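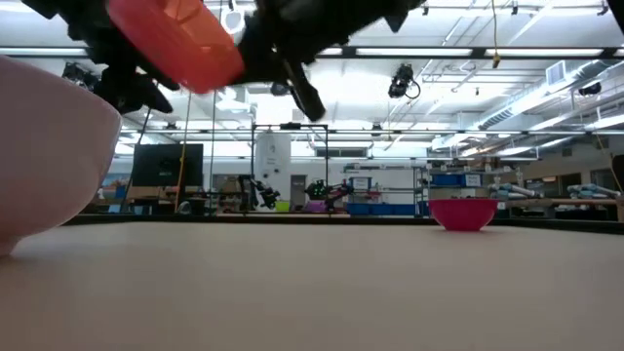 Kurzes Update zum Schüsselset von Bevitora, weil schon wieder gefragt wurde. Hab es seit Oktober in Gebrauch, fast täglich. Bunt, stapelbar.

**Die große, blassrosa.** Mein Favorit. Salat, Teig, Popcorn, alles. Steht fest, auch beim Rühren mit dem Handmixer. Der Rand ist angenehm rund, nichts schneidet in die Finger. Tomatensoße hat einen leichten Schatten hinterlassen -- nach zwei Runden Spülmaschine weg.

**Die kleine, Magenta.** Hübsch, aber unten recht schmal. Für Nüsse oder Dip völlig ok, für Suppe würd ich sie nicht nehmen. Mein Sohn hat sie zweimal umgekippt. Farbe bisher wie neu.

**Orange, durchscheinend.** Hab ich mir einzeln dazubestellt, von Cendetti. Glänzt schön, leider sieht man jeden Fingerabdruck. Und Kratzer nach drei Wochen. Schade.

Spülmaschine: oberer Korb problemlos, unten hab ich mich nicht getraut. Mikrowelle laut Anleitung nur kurz, mach ich garnicht. Geruch beim Auspacken war da, nach einmal heiß Spülen weg.

Oluwaseun Obi hatte mir eigentlich das Set von Joo empfohlen. Auch gut, aber schwerer und die Farben sind mir zu brav. Wer viel rührt ist da vieleicht besser bedient.

Minus: Deckel fehlen komplett. Muss man extra kaufen, bei Skikadero waren sie zuletzt ausverkauft. Also Teller drauf -- geht auch.

4 von 5. Würde die große nochmal kaufen, die kleine eher nicht.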